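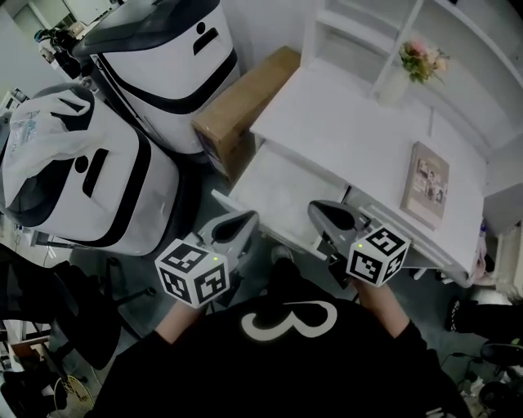
Safety checklist for the shared sewing corner, Nutville
Checked March 8, 2022. Previous check was in December.

How to read this list: OK means no action. FIX means somebody must do the work before the next class. WATCH means it is good today, but I want to look again.

Electric parts

Power cords of the machines - OK. I bent every cord along its full length and did not find cracks.

Foot pedal of the Ketidow machine - FIX. The pedal sticks a little after you release it, and the needle makes one or two stitches more. For an experienced person it is only unpleasant, but for a beginner with fingers near the presser foot it is a real danger. I put a paper tag on it. Please do not remove the tag until the pedal is changed.

Extension cord under the cutting table - FIX. It crosses the place where people walk. It must go along the wall and be fixed with cord clips, not with tape. Tape was tried already and the dust made it fall.

Lamp bulbs on machines - OK. Remember that the old Donby machine has a bulb which becomes very hot. Let it cool before you change the needle.

Needles and sharp tools

Broken needle jar - WATCH. It is almost full. The lid closes well. When it is full, close it with strong tape, write "needles" on it and start a new one. Do not throw needles loose in the trash bag.

Rotary cutters - FIX. Of the 2 cutters, one does not keep the blade closed. The button is worn. I took it out of the drawer and it is in the box marked "repair".

Fabric shears - OK. The screws are tight. Shears must lie flat in the tray with the points to the back - last time I found a pair standing in a cup with the points up.

Pins on the floor - WATCH. I passed the magnet bar over the floor and collected 17 pins. In December it was more, so thank you. Please pass the magnet after every class, also under the ironing board.

Ironing place

Iron, automatic shutoff - OK. Tested two times, flat and standing.

Board cover - FIX. The padding is burned through near the wide end and the metal is visible. A new cover from Holovko is ordered, order number 3130. Until it comes, use the wool mat on the table.

Distance from the iron to the fabric shelf - OK. Measured 70 cm. Please do not put baskets in this space.

Steam water bottle - OK, but the label is gone. Write a new label. Spray starch stands in a similar bottle.

Machines, moving parts

Needle plates - OK. No deep scratches, all screws present.

Belt cover on the Donby - WATCH. One clip is weak and the cover moves when the machine runs fast. Long hair and scarves must be tied back by everybody who sews on it.

Tables - OK. One leg was not even, I adjusted the foot and now the machine does not travel during zigzag.

General

First aid box - FIX. Small bandages are finished. The tweezers and the eye wash are in place, the eye wash is in date.

Fire extinguisher - OK. The needle of the gauge is in the green part.

Comments for the next check: bring the small screwdriver, the one in the drawer is too wide for the pedal. Look first at the extension cord.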